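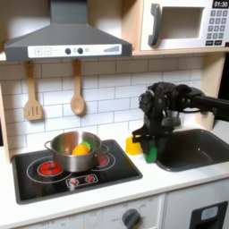
Last updated: April, 3:50 pm

Home | Forums | Kitchen | New posts | Log in

Range hood noise, what is normal?

dastosano
We moved into a place in Usuga with a ducted hood over the stove. On low it's fine. On high we can't talk over it. The filters are clean. Is the duct too small?

pinelot2242
Probably. Look at the collar on top of the hood and compare it to the pipe. Mine was stepped down to fit an old wall cap, and it roared until I replaced the run.

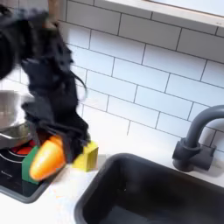 Posted by: cosent_kitchens, Forum Moderator

Check the damper before buying pipe. If the flap sticks half shut, you get the same noise. Also count your elbows. I wouldn't go past 2 on a short run.

pinelot2242
A stuck damper rattles. He said loud, not rattling.

cosent_kitchens
They don't all rattle. The one I took out in Astau just howled.
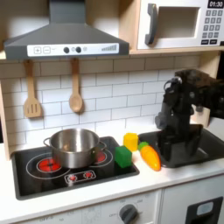

Page last changed in April

dastosano
Went up with a flashlight. The damper moves freely. The collar is bigger than the pipe, and there are 3 elbows in the attic.

pinelot2242
Then it's the pipe. Full size all the way out, smooth metal, no flex.

gravelroad
I'd leave it alone and run it on medium. Tearing up an attic over fan noise is a lot of work.

dastosano
Medium doesn't clear the smoke when we sear anything. Getting a price on the duct.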